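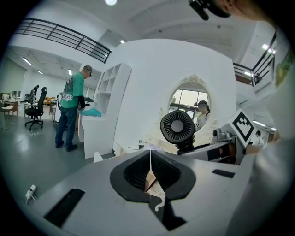 5. Where corded and bulky items end up

Section 4 dealt with the small stuff - clips, tubes, cotton pads, anything that fits in a lidded box. This section is the rest. Hair dryers mainly, also straighteners, desk fans, the odd lamp. Items with a cord or a base, or both. They take longer to put away than anything else on a vanity and people disagree the most about where they go.

Coding as before. Benavides and Heitmann coded the full set separately, Balogh settled the disagreements. 202 put-aways in total across 36 participants, one put-away being anything that left the countertop and was let go of somewhere else. Moving an item sideways on the same counter not counted (we went back and forth on this, see the notes to Section 3). Items put down and picked up again inside the same episode were coded once, at the last resting place.

5.1 Cord first or item first

Two habits. Cord-first people wrap, then store. Item-first people put the thing in the drawer and feed the cord in after it, or push it in with the back of the hand, and close. We expected cord-first to be slower overall. It was slower to the point of letting go, yes, but the item-first group came back to the drawer more often, usually when the drawer wouldn't shut. Net difference small. Nearly gone if you leave out the two participants who unwrapped a cord in order to wrap it again tighter.

Handle wrapping was the usual method for dryers. Easy to do standing up, needs no tie or clip, and the cord stays with the item. Against it: wear where the cord meets the handle, which several participants brought up without being asked. Ormsby's interviews have one person wrapping loosely for that reason and one who had given up wrapping alltogether after replacing a dryer. The looped-and-tucked 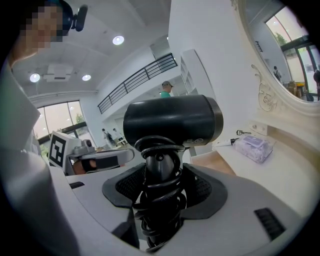
method, where the cord is gathered into a flat bundle and pushed under itself, was less common and came apart more. A bundle that opens inside a drawer tangles with whatever is next to it. Straighteners were bundled more than dryers, we think on account of the shape. There isn't much handle to go around.

Fans did not follow either pattern. Most were left out. Participants called them part of the room, or said they'd want it again in a minute. Same for mirrors with a foot. We kept them in the item list but took them out of the drawer analysis that follows.

5.2 Drawer or shelf

The test rooms had both options within a few steps, a vanity or dresser with drawers and an open shelving unit. For most item types the split was close. For dryers it wasn't - drawer, by a wide margin, even where the shelf had free cubbies at chest height. The reason given most was looks. A dryer on an open shelf "reads as mess" (participant in the December round). Reach came second. Safety hardly came up, we had expected more of it. 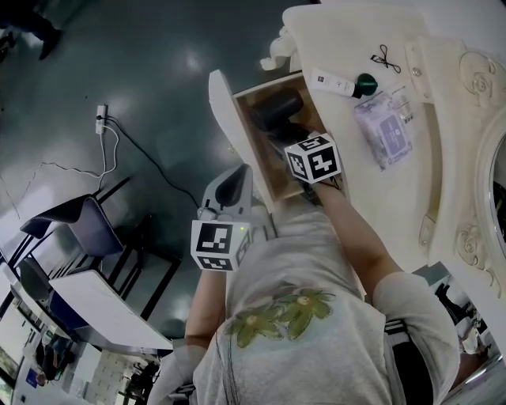 Drawer depth matters more than drawer width, at least for how the first item goes in. With a shallow drawer people turned the dryer on its side and then tried a second angle; with a deep one they just lowered it. Position of the first item then decides the rest. A big item in the middle splits the floor of the drawer into two bits, neither much use, and later items get squeezed along the sides or laid on top. Figure 2 gives the common case of two dark items sharing one open drawer, one of them cylindrical, against a light wooden interior. The light interior is worth a remark, dark items show up well on it and participants checked such drawers with a glance where they felt around in the dark-lined Sistum ones. Magdy Erraji has suggested the lining as a variable for the next round and we agree.

Full extension also helped. On the Pumphrey dresser the drawers stop short, so the back third was hardly used, and what did get back there tended to be forgotten: asked later to name the contents, people left out the back items first. Not enough cases to test properly.

Limits. One room layout per round, same shelving each time. Items were ours not theirs, so no real history of where a dryer "lives" at home, which the interviews say is the main thing. Also nobody was in a rush, and an ordinary Friday morning would probably look different. Section 6 takes up the interview material on that.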